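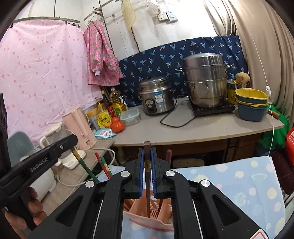
How often should shared kitchen cutlery and chopsticks be replaced in a residents' hall? The house rules at Kasden set an interval of 2 years for wooden items, and metal items stay in use until they are damaged.

Kasden Residents' Forum
Topic: Shared kitchens, wooden utensils and washing temperature
Opened 5 August 2021

fastinness_desk wrote:
Residents are reminded that wooden utensils in the shared kitchens must be washed by hand and left to drain upright. They should not be placed in the dishwasher. The main programme runs at 70 degrees, and repeated washing at that heat may split the wood and lift any painted bands. Holders should be emptied and rinsed every 7 days.

unit_kiss_30 wrote:
I wish to record an objection. The previous notice, issued in December, permitted the dishwasher for all utensils. Several households on the Kiss corridor bought chopsticks on that understanding. May I ask which notice is in force?

fastinness_desk wrote:
The present notice replaces the earlier one. The wording in December was taken from the Unuritz appliance leaflet, which deals with metal and plastic only.

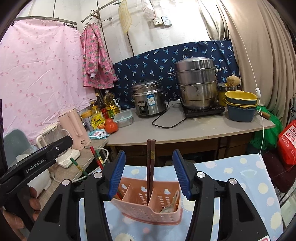 Chopsticks standing in a pink holder on a patterned cloth.

lowerlanding wrote:
I support the new wording. I would add that tips should face upwards when draining. Moisture collects at the bottom of any holder, even one with holes, and the tips are the part that goes in the mouth.

unit_kiss_30 wrote:
I cannot agree. Tips facing upwards are touched by every person who reaches across the counter. In our kitchen they face down and the holder is dried with a cloth each evening. No complaint has been received.

lowerlanding wrote:
That arrangement depends on somebody drying the holder. On our landing it was left wet for most of a week, and two pairs had to be thrown away – both had dark marks at the narrow end.
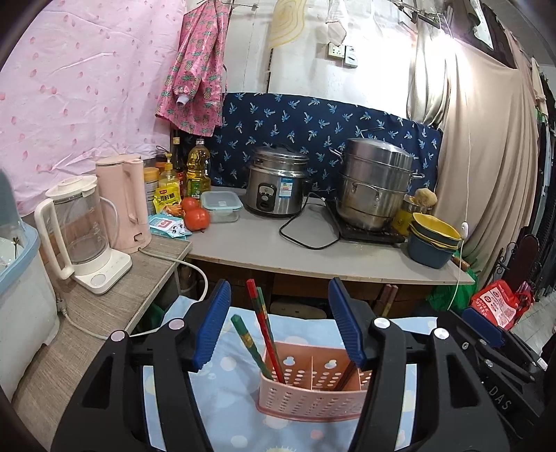
I would therefore ask that the notice state one direction for all kitchens, so that residents who move between corridors are not corrected twice for the same thing.

fastinness_desk wrote:
Both views have been noted. The direction of the tips will remain a matter for each kitchen. The rule on hand washing stands, and a soak of up to 30 minutes is allowed for dried rice.

unit_kiss_30 wrote:
Thank you. I maintain my objection to the short notice given, but our corridor will comply.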